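Bellis：家庭工具与收纳物品清单语料

数据卡与使用说明，版本 2

概述

Bellis 是一套中文短文本语料，内容是家庭和小型工作间的物品清单条目，以及每个条目对应的结构化标注。原始条目由清单的填写者手写或键入，句子短，省略多，同一件东西常有几种叫法。标注的目的是把这类条目转成可检索、可比对的记录，供清单去重、搬迁登记、借还登记和保险申报等文本处理任务使用。

语料只含文本。发布包中没有图像文件，本文档中的配图不属于语料，也没有与之对应的记录编号。

版本 2 与前一版的记录编号不通用。仍在使用前一版的项目请先读“版本变更”和“迁移”两节，再替换文件。
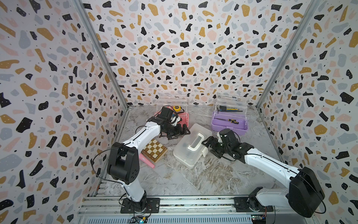 撰文、维护：Branwen Wynne
修订：五月　适用范围：Bellis 版本 2 及其全部子集

任务定义

输入为一条清单文本，输出为一条记录。一条文本可能提到多件物品，这时输出为同一条目编号下的多条记录。最常见的几种输入形态如下。

单件：“卷尺，黄的，抽屉左边”
成组：“内六角一套，缺最小那个”
容器加内容：“蓝盒子里放各种胶布”
纯位置：“阳台柜第二层，杂物”
指代前文：“同上，但是大一号”

最后一种在手写清单里很常见，也是版本 1 错误最集中的地方。版本 2 规定，指代前文的条目必须连同被指代的条目一起读取，两者以 ref 字段相连。被指代的条目若因隐私原因被删除，指代条目一并删除。

语料不支持的任务也在此列明：价格估计、品牌识别、真伪判断、物品状态的安全评估。条目中偶有“还能用”“快坏了”一类说法，标注时原样保留在 note 字段，不做任何换算。

文件结构

发布包解开后得到以下目录与文件。

data/train.jsonl：训练部分
data/dev.jsonl：开发部分
data/test.jsonl：测试部分，含标注
vocab/category.tsv：顶层类目与子类目
vocab/closure.tsv：闭合方式词表
vocab/color.tsv：颜色词表及归并关系
vocab/measure.tsv：量词词表
guide/annotation.txt：标注规范全文
guide/changes.txt：版本变更明细
tools/check.py：格式检查脚本
LICENSE.txt：许可文本

所有文本文件采用 UTF-8 编码，不带字节序标记，换行为 LF。tsv 文件以制表符分隔，首行为列名。在 Windows 的表格软件中直接打开 tsv 可能出现乱码，请用导入功能并手动指定编码。

划分按清单进行：同一份清单的条目只出现在一个部分里。按条目随机划分会让指代关系跨越训练与测试两侧，版本 1 曾有此问题。

字段

每条记录有 16 个字段。下列顺序与文件中的顺序一致，读取时请按字段名取值，不要依赖顺序。

id：记录编号，字符串，全语料唯一。
entry：条目编号，同一条文本产生的多条记录共用。
list：清单编号，已做不可逆替换。
text：原始文本，只做隐私替换，保留错别字与标点。
name：物品名，取自原文，不改写。
canon：规范名，取自词表；词表没有的写 unk。
category：顶层类目。
count：数量，整数或空值。
measure：量词，取自原文。
color：颜色，可多值。
transparency：透光程度，取值见后文。
closure：闭合方式，仅容器类可填。
inside：所在容器的记录编号，没有则为空。
place：位置描述，取自原文。
ref：被指代条目的编号，没有则为空。
note：其余信息，原样保留。

空值一律写 null。空字符串是非法值，检查脚本会报错。count 为 null 表示原文没有给出数量，与数量为零是两回事；“用完了”“没了”一类条目写零，并在 note 中保留原话。

示例记录如下，长字段已换行以便阅读，实际文件中每条记录占一行。

id: "b-tool-a"
entry: "e-a"
text: "卷尺，黄的，抽屉左边"
name: "卷尺"
canon: "卷尺"
category: "量具"
count: null
measure: null
color: ["黄"]
transparency: null
closure: null
inside: null
place: "抽屉左边"
ref: null
note: null

读者可能会问“抽屉”为什么没有单独成为一条记录并填入 inside。规则是：固定家具的组成部分一律进 place，能被整体拿走的容器才进 inside。抽屉、柜层、墙钩、窗台属于前者，盒、箱、筐、袋、罐属于后者。带轮子的抽屉柜按整柜算作可移动容器，其中某一格仍写入 place。

类目

顶层类目共 10 个：手工具、电动工具、量具、紧固件、胶粘与密封、清洁用品、厨房器具、容器、电气配件、其他。每个顶层类目下设子类目，子类目只用于规范名的组织，不在记录中单独出现。

几处容易混淆的归类约定：

美工刀归手工具，备用刀片归紧固件以外的“手工具配件”，顶层仍为手工具。
生料带归胶粘与密封。
扎带归紧固件，扎带枪归手工具。
插线板归电气配件，电池归电气配件，电池盒归容器。
厨房剪刀写明“厨房”二字的归厨房器具，只写“剪刀”的归手工具。
工具箱归容器，连同内装工具作为一套出售且条目写“一套”的，仍拆成容器与内容分别记录。
磁性托盘归容器，磁铁归其他。

“其他”不作为标注者犹豫时的出口。两名标注者意见不一时先提交裁定，裁定仍不能归入前九类的才写“其他”。

包含关系

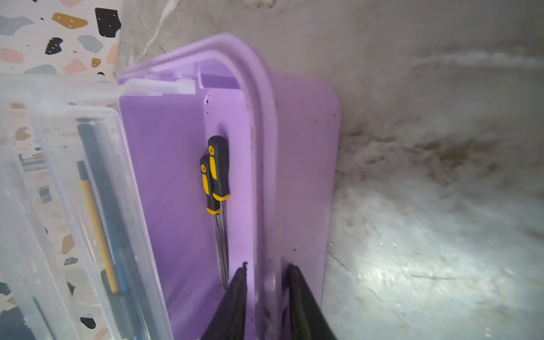 包含关系由 inside 字段表示，只记录直接容器，一层为限；多层嵌套通过逐条追溯得到，文件中不存放展开后的路径。容器自身必须有记录，哪怕原文只用“盒子”两个字带过。内容物的数量与容器的数量分开填写，不得把“一盒”理解为内容物数量为一。以上图为例，淡紫色的半透明收纳盒里，两把螺丝刀靠着内壁立放，若清单条目写成“紫盒子里两把螺丝刀”，应产生两条记录：容器一条，color 为“紫”；手工具一条，count 为 2，inside 指向前者。立放、斜靠这类姿态在原文提到时写入 note，原文没有提到时不补。标注者只看文本，不得凭常识推断容器中还有其他东西。

同一容器在一份清单中反复出现时，首次出现的记录为准，后续条目的 inside 都指向它。首次出现时描述较少、后文才补充颜色或材料的，补充信息写回首次记录，并在 note 中注明信息来源的条目编号。后文描述与首次冲突的，按两个不同容器处理，除非原文用“那个”“刚才那个”等词明确指同一件。

“里”“内”“装”“放着”“塞在”都触发包含关系。“上”“旁边”“底下”“后面”不触发，写入 place。“套着”“包着”视被包物能否独立取出而定：能取出的触发，不能取出的（如包了胶带的手柄）写入 note。

容器中装容器的条目，两层之间用 inside 相连，与普通内容物没有区别。检查脚本会检测循环引用。版本 1 中存在少量互相包含的记录，均由复制粘贴造成，版本 2 已修正。

数量与量词

量词取自原文，不做规范化。“个”在清单里使用过多，既用于单件也用于整套，所以 measure 不能直接当作类别特征。词表 measure.tsv 给出每个量词在训练部分中搭配过的顶层类目，供参考，不构成约束。

数量按下列规则填写。

“一把”“两只”“三卷”等明确数字写整数。
“一对”“一双”写 2，量词保留“对”“双”。
“一套”“一组”写 1，除非后文列出成员；列出成员的，成员各自成记录，套本身不再成记录。
“几个”“一些”“一堆”写 null，原词进 note。
“半盒”“小半卷”写 null，原词进 note。
“各一”按前文列出的成员拆开，每个写 1。
分数和小数不出现在 count 中。

“十来个”“好几个”等约数全部写 null。曾有使用者建议取中间值，评估后未采纳，因为不同填写者对同一约数的用法差别很大，取中间值会让下游误以为有可用的数值。

颜色与透光

颜色词表把清单中的颜色说法归并为基本色。归并关系写在 color.tsv 中，原词仍可在 text 里找到。有两点需要留意。

第一，颜色与透光分开记录。“透明的”不是颜色，进 transparency，此时 color 为 null。“透明蓝”拆为颜色“蓝”加透光“透”。“奶白”归入“白”，同时不得推断透光程度。

第二，多部件物品的颜色以原文的主语为准。“粉盖子的盒子”，颜色“粉”属于盖子，容器本体 color 为 null，note 写“盖粉色”。“粉盒子”则直接写入本体。部件颜色不另设字段，这是一个已知的表达限制，见“已知问题”。

transparency 的取值如下。

透：原文写透明、全透、透亮、看得见里面。
半透：原文写半透明、磨砂、雾面、隐约看得见。
不透：原文写不透明、实色、看不见里面。
null：原文没有涉及。

“磨砂”一词在金属制品上指表面处理，与透光无关，此时 transparency 为 null，原词进 note。判断依据是 name 与原文中的材料词；两者都没有给出线索时按 null 处理。

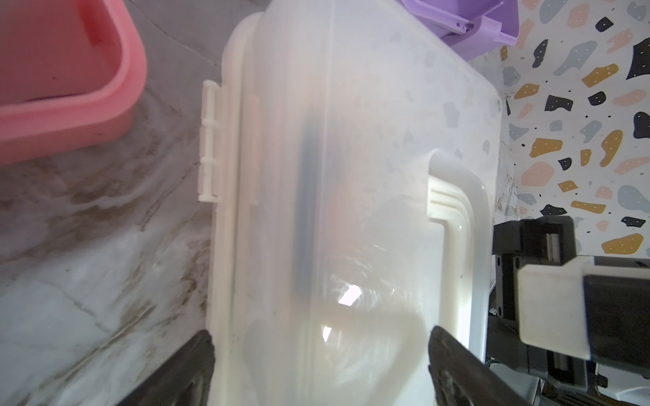

图 3　半透明白色食品收纳盒，侧边带锁扣

闭合方式

closure 只对容器类记录有意义，其他类目一律为 null。词表收录六种取值。

扣合：侧边或四边有可翻动的扣件。
旋合：盖与口以旋转方式闭合。
压合：盖直接压在口沿上，无独立扣件。
拉链：拉链或密实条。
绑扎：绳、带、橡皮筋。
敞口：原文写明没有盖，或写盖丢了。

原文没有提到盖时写 null，不写“敞口”。“盖丢了”写“敞口”并在 note 中保留原话，两者在检索时可据此区分。“带锁扣”“卡扣”“搭扣”“翻扣”全部归为扣合。“带锁”需要读上下文：有钥匙、密码等词的，closure 仍为扣合，note 写“可上锁”；没有的，不加 note。

“密封”描述的是用途或性能，不能据此推断闭合方式。“密封盒”的 closure 为 null，“密封罐”同样为 null。“密封圈坏了”写入 note，不改变 closure。“密封袋”因词义固定，归为拉链，这是本节唯一的例外。

“保鲜盒”“饭盒”“乐扣盒”一类名称在清单里常常指已改作他用的盒子，里面装螺丝、纽扣或电线。类目按物品本身归为容器，用途改变不影响归类。canon 统一写“保鲜盒”，原词留在 name。若条目写明“厨房用”“装剩菜”，类目改为厨房器具，closure 字段仍可填写，检查脚本对这一组合放行。

来源与采集

原始清单由 Plendum 征集。提交者在线填写或上传已有清单的文字内容，并在提交时勾选同意书。同意书说明了用途、公开范围和撤回方式，文本收录在发布包的许可文件末尾。纸质清单由提交者自行键入，Plendum 不接收扫描件。

征集没有限定清单的写法，也没有提供模板。前一轮试征集曾给出模板，收回的条目几乎全部照模板的语序书写，失去了研究省略与指代的价值，这批条目未进入语料。

清单的主题集中在工具、收纳和厨房杂物。衣物、书籍、药品和食品条目在筛选时整条移除：前两类数量太少，后两类涉及提交者的健康和饮食信息。移除之后，指向这些条目的 ref 一并处理，规则见“任务定义”。

提交者所在地区未做记录，但可以从用词看出南北方都有。同一种工具在不同地区的叫法，如“改锥”“起子”“螺丝刀”“螺丝批”，在 canon 中归并，在 name 中保留。

标注过程

标注由六名标注者完成，每条文本由其中两人独立标注，互相看不到对方的结果。两份结果一致的直接通过；不一致的由第三人裁定，裁定人不得是前两人之一。裁定时可以参阅同一份清单的上下文，不得参阅其他清单。

标注界面使用 Zevolex，配置文件不随语料发布。界面左侧为原文，右侧为字段表单，inside 与 ref 两个字段通过点选填入，避免手工输入编号。版本 1 采用手工输入，编号错位的问题多由此产生。

正式标注前有一轮试标。试标中分歧最大的字段依次是 inside、closure 和 count。针对这三个字段，规范增加了前文所列的大部分细则。试标数据没有进入发布包。

规范在标注期间有过修订。每次修订后，受影响的已完成记录全部重新标注，而不是用脚本批量替换。修订内容按时间顺序列在 guide/changes.txt 中，可以据此理解某些看起来过于琐碎的条款从何而来。

一致性按字段计算，结果以表格形式放在 guide/annotation.txt 的附录，本卡不重复列出。引用一致性数值时请注明字段名，各字段之间差异明显，取平均没有意义。

隐私处理

提交文本中的人名、门牌、电话号码、车牌、账号和序列号替换为占位符。占位符用方括号加类别名书写，例如“[人名]的电钻”。同一清单内同一人名使用同一个占位符编号，跨清单不保持一致。

亲属称谓不替换。“爸的锤子”“给二姨留的”原样保留，因为称谓承担所有关系，替换后条目失去意义。若称谓与姓氏连用，替换姓氏部分。

店名和小区名替换为“[地点]”。房间名称，如“主卧”“北阳台”，不替换。

提交者可以申请撤回。撤回以清单为单位处理，不接受单条撤回，原因是单条撤回会让剩余条目的指代关系悬空。撤回的清单在下一次发布时移除，已下载的副本请使用者自行更新。

格式检查

检查脚本只依赖 Python 标准库，在发布包根目录下运行：

python tools/check.py data/train.jsonl

没有输出即为通过。出错时每行给出一条信息，包括文件行号、记录编号、字段名和错误代码。常见错误代码：

E-EMPTY：字段值为空字符串。
E-VOCAB：取值不在对应词表中。
E-REF：ref 指向不存在的条目。
E-INSIDE：inside 指向不存在的记录，或指向非容器记录。
E-LOOP：包含关系成环。
E-CLOSURE：非容器类记录填写了 closure，且不属于放行组合。
E-SPAN：name 或 place 不是 text 的子串。

E-SPAN 在包含指代的条目上会放宽，允许 name 取自被指代条目。自行扩充语料时最常遇到的是 E-SPAN，多数由全角与半角标点混用引起。脚本不做自动修正。

评估

推荐按字段分别报告结果。name、place 用精确匹配；canon、category、closure、transparency 用准确率；count 用精确匹配，null 与 null 算作一致；color 按集合比较；inside 与 ref 按边计算精确率与召回率。

name 的边界有一处宽容：前后的“旧”“新”“大”“小”包含与否都算对。place 没有宽容规则。

多记录条目的对齐先按 name 的字面进行，字面相同的按出现顺序配对。没有配对的预测计为误报，没有配对的标注计为漏报。请不要先删除误报再计算其余字段，这样得到的数值不能与其他结果比较。

基线由 Dudier 提供，包含一个规则系统和一个序列标注模型，代码与配置单独发布。规则系统在 count 和 color 上表现稳定，在 inside 上较差，主要错误是把“盒子旁边”一类位置误判为包含。序列标注模型的主要错误是漏掉省略主语的后半句。

已知问题

部件颜色没有独立字段。盖、扣、提手与本体颜色不同的容器在清单里并不少见，目前只能从 note 中用字符串匹配取得。

手工具与容器两类的条目明显多于其余各类，电动工具偏少。在此语料上训练的分类器会偏向多数类，使用前应检查目标场景的分布。

“盒”与“箱”的界线由填写者决定，同一物品在一份清单中可能先称盒后称箱。name 保留原词，canon 以首次出现为准，后一次的差异不视为错误。

少数条目把购买计划写进清单，例如“缺一把斜口钳”。这类条目 count 写 0，note 写原话。下游若做库存统计，应先按 note 过滤。

错别字未纠正。“镙丝”“起孑”等写法在 name 中照录，在 canon 中归到正确词形。

量词“付”与“副”混用，词表中列为两个条目，未归并。
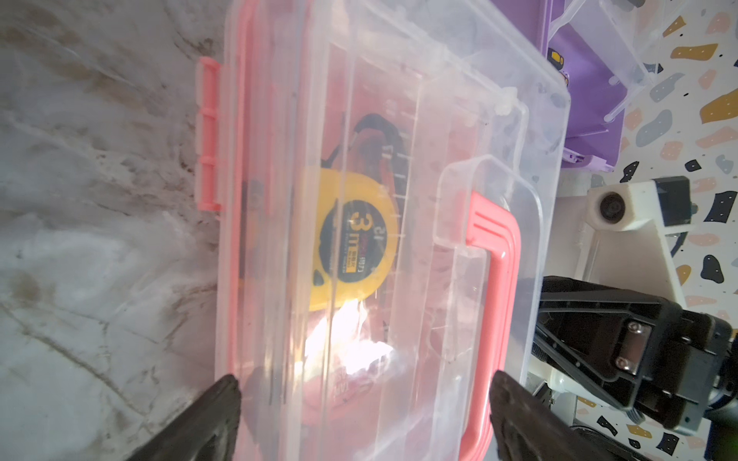 版本变更

以下为版本 2 相对前一版的主要变化，完整列表见 guide/changes.txt。

划分方式由按条目改为按清单。
新增 transparency 字段，原先混在 color 中的“透明”“半透明”全部迁出。
新增 ref 字段，指代关系不再写入 note。
closure 取值合并为六种，原“卡扣”“搭扣”“翻扣”归入扣合。
inside 由容器名改为记录编号。
“密封袋”的例外规则自本版起生效。
删除试征集中误入的模板条目。
修正互相包含的记录。
空字符串统一改为 null。

迁移

旧版记录不能逐条对应到新版。清单编号做过新的不可逆替换，通过编号匹配得到的结果是错误的，即使两个编号看起来相似。需要比较新旧结果的，请在新版上重新运行旧模型，输出转换规则如下。

旧输出 color 含“透明”或“半透明”的，移至 transparency 并映射为“透”“半透”。
旧输出 closure 按合并关系替换。
旧输出 inside 为字符串的，在同一清单内查找 name 相同的首个容器记录，取其编号；找不到的写 null，计入漏报。
旧输出没有 ref，整列写 null，该字段不参与比较。

旧版下载地址不再提供。已有副本可以继续在原许可下使用，但不再接收勘误。

许可与引用

语料文本与标注允许用于研究和教学，允许修改后再发布，再发布时须保留本卡与许可文件，并说明改动。商业使用须先取得 Plendum 的书面同意。检查脚本采用单独的宽松许可，条款写在脚本文件头部。

禁止尝试恢复占位符所替换的内容，禁止将清单条目与外部数据匹配以识别提交者。

引用时请写明语料名称与版本号：Bellis，版本 2，维护者 Branwen Wynne。使用子集的，另注明筛选条件；使用自行修订标注的，另注明修订范围，并附检查脚本的运行结果。

勘误

勘误请提供记录编号、字段名、现有取值、建议取值和依据的规范条款。只给出建议取值而没有条款依据的，会退回补充。对规范本身有异议的，请与单条勘误分开提交，并附至少两条受影响的记录。

勘误接受后进入待发布列表，随下一次发布生效，不对已发布文件做原地替换。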